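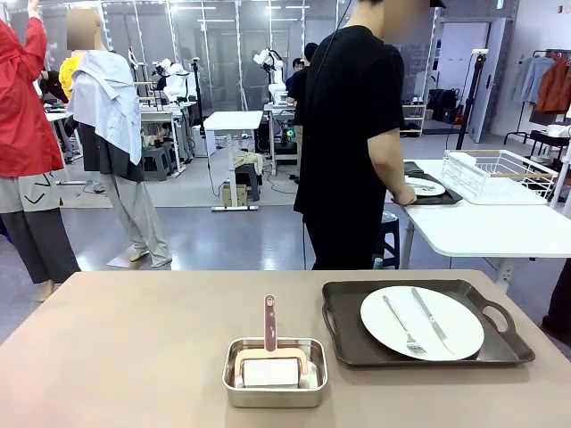
3 min read

May 24, 2025

Natural dye notebook, Drosden workshop. Walnut and madder, mostly walnut.

Picking up where I left the page blank last week, for which I apologize to whoever reads these (hello, Omolara). The hulls I put up in December finally came out of the bucket, and I am so pleased with them I could sing. They were gathered from the two trees behind the old Sutar mill, left whole, covered with rainwater, and then more or less forgotten behind the drying racks until Hayley moved the racks and asked what on earth I was brewing. The liquor is nearly black and smells like a cellar, but it strains beautifully through the old curtain.

Test skeins today were all the Afolabi wool, the two-ply, scoured on the last round and kept damp overnight. I weighed the whole lot together at 674 g, and then split it by eye, which Eetu will tell me off for, and he will be right. No mordant on the first batch. Alum on the second, at the usual strength. Third batch got alum and then a short dip in the iron pot at the end, and I do mean short, I counted to sixty and had it out again.

Pot temperature crept up to 106 °F while I was on the phone with Tahmineh about the floor loom, and I let it sit there instead of pushing on to a simmer. She swears by a cool, slow walnut bath and says the brown stays redder that way. I'd always simmered mine and got a perfectly nice brown, a bit flat maybe, like cardboard left in a window. Well, I'm converted! The unmordanted skein has a warm, toasty color with a little orange in it when you hold it up near the door. The alum one is a shade lighter and more golden. The iron one is a proper deep bark brown and I want a cardigan out of it.

Madder was less of a success. I used the Pruline root, ground coarse, and the color went to a dull brick almost straight away. Ekene thinks it's our tap water, although hard water is meant to be kind to madder, so I'm not sure I follow him there. My own guess is that I hurried the heat to make up for the morning. He has offered to bring a jug from his sister's well so we can run the same root both ways, side by side, and settle it.

Rinsing took forever, as walnut always does. Seven changes of water before the last one looked clean, and even then there was a faint tea color if you squeezed hard. I've stopped fussing over that. A bit of wool wash, a gentle press in the towel, and up on the line.

Things to remember. The long spoon is now a walnut spoon and must never go in the yellow pot again. Labels written in ballpoint washed right off, so please use the laundry pen, or tie knots in the strings the way Tahmineh does. And the spent hulls are still in the bucket with the lid on. I'd like to try them for a second bath, so don't tip them out.

Next time: a weld overdye on the alum skein, lightfast strips in the south window, and weigh each batch separately, Eetu, I promise.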